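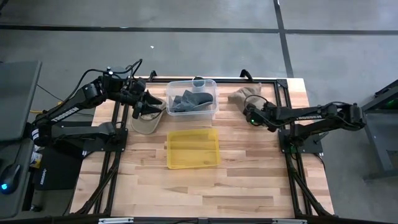
Brarkstead Household Forum > Laundry and cleaning

Fabric softener on cleaning cloths

marlpit
We get through a lot of cloths and I wash them all together with the towels. Lately they just push water about on the worktop. I use Flomon liquid and a capful of softener, 40 degrees, in a Hamann machine that came with the house. Is it the softener, or are the cloths finished? Some have been in use for years.

tansy_lane
It's the softener. It leaves a coating on the fibres and the cloth stops soaking things up. Leave it out, do a 60 wash with half the usual detergent, and see how they are after that. Might take a couple of goes.

oldgreykettle
I've used softener on everything for 15 years and my cloths dry up fine. More likely too much detergent. Most people fill the cap to the top and the machine can't rinse it out. If you see suds when you run a rinse with no detergent in, there's your answer.

tansy_lane
Cotton will put up with it better. Microfibre won't. What are yours, marlpit?

marlpit
Mixed. Some cotton, some I couldn't tell you, the labels went long ago. 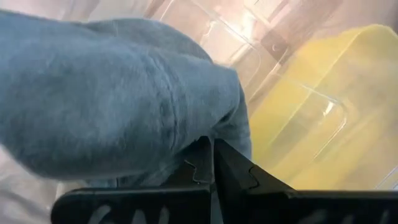
Blue cloth, soft and a bit fuzzy.

The fluffier ones are the worst for it, and they pick up lint from the towels as well. The flat cotton ones still do a decent job on glass.

ferrybank6
Stop washing them with towels, then. Towels shed and cloths grab it. I keep a separate tub for dirty cloths and run a load on a Tuesday when the tub's full enough. Greasy ones get soaked first in hot water with soda crystals. Never had to throw one out for not soaking things up, only for holes.

oldgreykettle
Separate loads for cloths is a waste of water unless you have a lot of them.

ferrybank6
It's a short wash. I do 14 minutes on quick if they're only dusty.

tansy_lane
14 minutes won't shift grease though – fine for dusters and not much else. 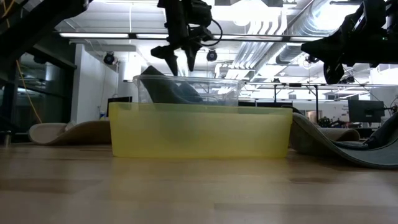 I'd also keep dark cloths away from light ones for the first few washes. Charcoal and navy run more than you'd think, and a grey tinge on a white tea towel doesn't come out easily. Bolow colour catchers help a bit.

marlpit
OK. Softener is out, cloths on their own at 60, less Flomon. I'll do the rinse test tonight.

marlpit
Rinse test done. Plenty of suds.

oldgreykettle
As I said. Cut the detergent first and leave the softener alone for now, or you won't know which it was.

tansy_lane
I'd still drop both.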